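Pesach is over and the fridge was down to half a jar of horseradish, so I stocked up on vegetables Wednesday.

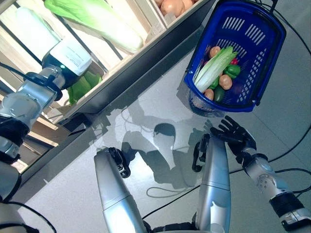 Napa cabbage, potatoes and peppers in the blue basket.

The cabbage is for Kylie Ngata's soup, which takes the whole head. I'll use the green peppers first.

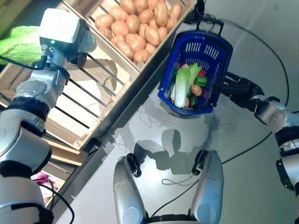

She puts potatoes in hers, up to 500 grams, and simmers it 44 minutes. I usually stop at 33. Clem likes it thicker, so I may mash a few this time.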